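Workshop tips: gripper software at the kitchen table

Wipe the fisheye lens before you blame the tracker! A thumbprint cost me a whole evening.

Log both grippers on one clock. Ours (the Brimden script) stamps every frame in milliseconds, and a gap over 50 gets flagged – so handy.

Leave a patterned tablecloth on. Plain white gives the pose software very little to hold on to.

Save the raw files before trimming, and start a new folder every 100 clips.

Sort small toys last, they're the most fun to label.
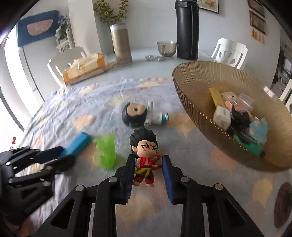

Figurine between the pads, bowl of bits to the right.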